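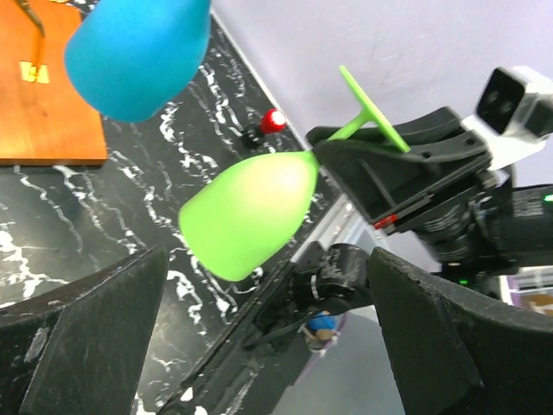
Ernon opens teleoperation site in Brekport to collect two-arm handling data

BREKPORT, March 2021 - Ernon, a developer of control software for two-arm robots, has opened a data collection site in Brekport. The site records human-operated demonstrations of tabletop handling tasks, which are used to train Lema, the company's learned manipulation policy.

The first task family covers drinkware and other small household items. Operators drive both arms of a station through a pair of hand controllers and carry out short tasks such as picking up a glass, turning it over, passing it from one gripper to the other and setting it down at a marked place. Each attempt is stored as an episode containing joint positions, gripper opening, operator commands and video from cameras at the wrists.

The site has four stations, each run by two people per shift. One operates the arms. The other resets the table between episodes, reads out the next instruction and marks the result. Staff change roles at fixed intervals.

"Stemmed glasses are a useful object for us," said Regula Strebel, head of data collection at Ernon. "The place where you want to hold the glass is narrow, the bowl blocks the view from one side, and a small error in wrist angle becomes a large error at the rim. A policy that has only seen mugs and boxes does poorly on them."

Wrist-mounted cameras are the primary video source. During a two-handed task, the camera on one arm often records the other arm at work, including the approach and the final contact with the object. Ernon keeps these views in full and does not crop the opposing gripper out. According to the company, the relative position of the two hands is among the signals Lema needs in order to time a handover.

Collection protocol

Episodes are collected in blocks. Within a block the instruction stays fixed while object positions, object colors and the starting pose of both arms are varied from a printed schedule. Other items may be left on the table during a block, and operators are told to work past them without clearing a path first. Table surfaces and work boards are changed between blocks.

The Brekport protocol currently lists 137 instructions. Each one is written as a single plain sentence and has a defined end state. An episode that does not reach the end state is kept and labeled as incomplete. Episodes in which an operator drops an object, regrasps it and then finishes the task are labeled separately as recoveries, and these are sampled more heavily in training.

"We had been throwing the recoveries away," said Kamil Polák, who leads the learning team. "The early versions of Lema could do the task when the first grasp was good. When it was off by a little, the arm continued as if nothing had happened. There was nothing in the training set to show it what a correction looks like."

Polák's team retrains Lema on a fixed cycle and returns a list of weak instructions to the site at the end of each run. The next collection schedule is weighted toward that list. Instructions on which the policy performs reliably are reduced to a small number of maintenance episodes.

Quality review

All episodes pass through Atow, Ernon's internal review tool. Atow checks for dropped video, clock drift between the arms and cameras, and joint readings outside the calibrated range. Episodes that pass the automatic checks go to a reviewer, who confirms the instruction, the label and the start and end times. Three reviewers work from Brekport under Santosh Malhotra.

"The most common fault is timing - a camera a few samples behind the arm," Malhotra said. "On video it looks fine. In training it teaches the gripper to close late."

Wrist cameras are recalibrated at the start of each shift and again after any contact between the arms. Gripper fingers are inspected at the same time. Surface wear is recorded against the station number, and fingers are replaced when wear begins to affect holding force on smooth objects.

Operator training

New operators complete a course on an unrecorded station before contributing episodes. The course covers arm limits, stopping procedure, two-handed coordination and pace. Operators are asked to move at a steady speed and to avoid pausing in mid-air, as long pauses are difficult for the policy to interpret.

"People arrive wanting to be fast," said Felista Waweru, shift lead at Brekport. "We ask for even. If you need to think, do it before you start the episode."

Availability

Ernon does not plan to release the full Brekport data set. A subset of the drinkware episodes, with labels and calibration files, will be offered to research groups under a non-commercial license. Requests will be handled by Hoi-yan Chung, partnerships manager, and should state the arm and gripper model in use.

The next task family, now in preparation, covers hinged and lidded containers.

About Ernon

Ernon develops software for two-arm manipulation in kitchens, laboratories and light assembly. Its products include the Lema policy and the Atow review tool.

Media contact: Hoi-yan Chung, Ernon, Brekport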